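Search this site Go
Newer | Older

Vurby Shared Workshop: Bedding Project Group
Minutes of the February meeting

The meeting got going a little after seven in the evening, once the kettle had been found and enough chairs had been carried through from the sewing side. It was lovely to see so many of you on a cold night, and a special welcome to the two new members who came over from the Tillow makers' club and stayed right to the end, even through the budget.

1. Last month's minutes
Read and agreed, with one correction. The bearings for Tillow (our bed-making arm, for anyone who has just joined, named after the club that gave us the base plate) were ordered in January and should not have been listed as fitted. They are fitted now, and the shoulder turns much more sweetly for it.

2. The build so far
The arm itself is standing on its rail at the back of the shop and can travel the length of a single bed. The rail is bolted down at last, and the squeak that bothered the pottery people has been dealt with (felt washers, in the end, after a good deal of grease that only made a mess of the floor). The elbow motor still gets warmer than we would like on a long run. We agreed to move it to the outside of the bracket and try again before spending money on a fan.

The controller box, which we have all got into the habit of calling Gashaw, now starts up on its own and remembers where it parked. There was warm applause for this, and quite right too, after the autumn we had with it.

3. Recording by hand
This took up the largest part of the evening, and happily so. The arm is to learn from people handling bedding with hand-held grippers, and we talked for a long while about how a pillow or a cover ought to be picked up. The group favors taking a good fold of the cloth between the pads and keeping the wrist easy. Pinching right at a seam was argued for by our quilters, who know far more about fabric than the rest of us, and we agreed to record it both ways and compare.

We have 145 recordings marked as good enough to use, and 63 still waiting for somebody to sit down and look through them. Please do take a few home if you have an evening free!

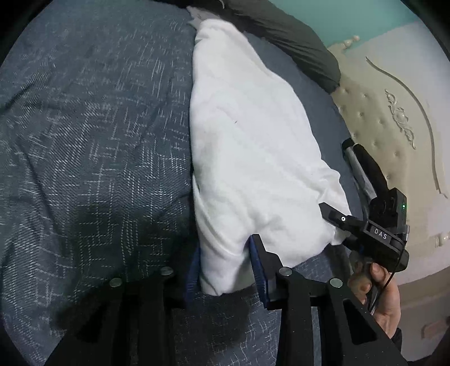
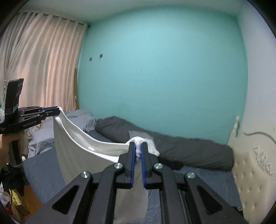 A pinch on the white pillow first, then two grippers holding up a white cloth between them.

Can the arm learn from recordings made by hand, when a person's arm moves so differently from a machine's?
What it needs to learn is mainly the path of the fingers and when they open and close. Our software works out the joint angles for Tillow afterward, and throws out any recording where the fingers go somewhere the arm can't reach.

4. Two hands or one
A long and friendly discussion. A single arm can tug a pillow into place, but a cover wants holding at two points, and we only have the one arm. Building a second would mean a second rail and a good many weekends. A motion to finish the first arm properly before cutting any metal for another was carried, with two against. In the meantime we will keep collecting two-handed recordings so they are there when wanted.

5. Money
The fund stands at $3000, including the very kind gift from Fleretti Hardware on the corner. We agreed to spend $60 on spare grip pads and a box of screws, and to leave the rest alone until the elbow is settled.

6. Odds and ends
The emergency stop button is to be moved to the front of the rail at knee height. Please stop hanging coats on the arm. The bandsaw blade is on order. Somebody has left a blue casserole dish in the kitchen and it would love to go home.

The meeting closed at half past nine. Next month in the same room, and bring a cushion if you find the chairs hard.

3 comments

quiltingcorner: Thank you for writing up the seam business so fairly. I still say seams!

northbench: I can take ten of the recordings to look through. Are they on the shared drive or the stick?

backrowmaker: The casserole dish is mine, sorry. Will pick it up when I come in to do the bracket.

Contact the workshop | © Vurby Shared Workshop | Back to top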